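Bodora Perception Stack » Grasp pipeline » Transparent and translucent items in bin scenes

trình_ops
Posted in May, 14:10

We seek the advice of members on a recurring fault in the segmentation stage. Our team at Skiltbridge is running Bodora 3 against a set of 1217 two-gripper bin recordings. On opaque objects the masks are stable. On clear plastic, the instance splits wherever a printed label begins, and the planner then receives two grasp candidates for one jar.

The recording below is typical. The jar is on its side, and its clear ribbed end is labelled as part of the box floor. The label and the lime-green end are returned as separate objects.

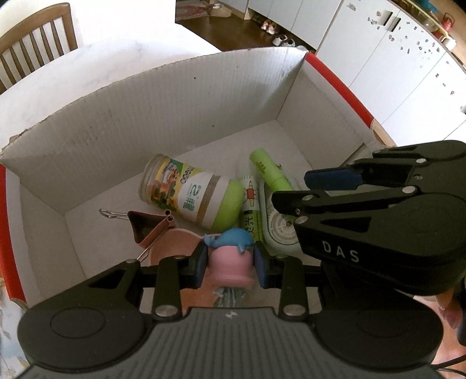

Sample view, lower gripper at the pink dome, second gripper entering from the right.

We have tried raising the merge threshold. This joins the jar correctly, but it also joins the green tube to the grille device underneath it, so we have exchanged one error for another.

nulow_maintainer
14:52

Thank you for the clear report. The merge threshold is a global parameter and was not designed for this purpose. We would recommend the per-class merge table in Nulow, which accepts a separate value for containers. Please also confirm whether depth is being fused before or after the mask stage. Fusing it first tends to punch holes in clear plastic.

trình_ops
15:20

Depth is fused first. We will reverse the order and report back.

calib_east
15:47

With respect, I do not agree that this is a threshold matter of either kind. Colour similarity is carrying too much weight. The tube and the jar end are both lime green, and the tube lies across a pale device with very little contrast at its edges. A per-class table will favour whichever items were in the tuning set and fail on the next box. Our group retrained on 2806 labelled crops with colour jitter applied and the false merges fell by roughly half.

nulow_maintainer
16:05

Retraining is a reasonable course for a group with the labelling budget. Many users do not have one, and the table can be edited in an afternoon. I would not describe it as a stopgap.

calib_east
16:18

I would, but we may leave it there.

binpick_west
16:31

A related point for the original poster. The small blue whale on the pink dome ought to be checked as well. Our build gives the figure and the dome separate instances, and the collision checker then treats the figure as an obstacle to be avoided when closing on the dome. We added a "supported by" relation to the planner's world model, and the two are now planned as one body until the tracker sees relative motion.

trình_ops
17:02

That behaviour is present in our logs also – we had attributed it to gripper calibration. Is the relation available in the public branch?

binpick_west
17:09

Not yet. The patch is awaiting review. It applies cleanly to Bodora 3 but has not been tested on earlier releases.

trình_ops
18:40

Initial results with mask before depth: of the 1217 recordings, 1096 now return a single instance for each clear container. The merge threshold is back at its default. The tube and the device are separate again in the sample above. We will apply the per-class table to the remainder before considering any retraining, and will post the configuration file once it has been cleared for release.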